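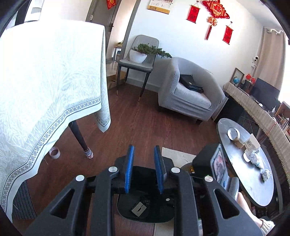 Vaughan Rewi wrote that a dark floor shows every speck and he would never have one again. I've lived with a reddish-brown one at Anovcombe for years and it does show dust, but I'd still choose it over the pale grey we had before.

On 29 squeaks and gaps I can't help, but Leire asked about cleaning:

> Leire Manzano wrote:
>
> We're moving into the Zimitz flat in April and the whole place has dark flooring. The last tenant used a spray polish and it has gone smeary by the window. Do I need a special cleaner? Also, is it worth putting felt under the chairs, or do the pads just pick up grit?

No special cleaner to start with. Sweep first, then go over it with a well wrung cloth and plain warm water. If the smears are old polish you may need two goes, with a drop of washing-up liquid in the first. Try a corner behind the door before you do the window end. Don't use a steam mop unless the maker says you can.

Yes to felt. It does pick up grit, so turn the chairs over now and then and brush the pads. I paid 190 for a cheap rug in the hall as well and that has saved more scratches than anything else.

Does anyone know if Farna still sell the soft broom heads? Mine is nearly bald.

Inmaculada Ortuño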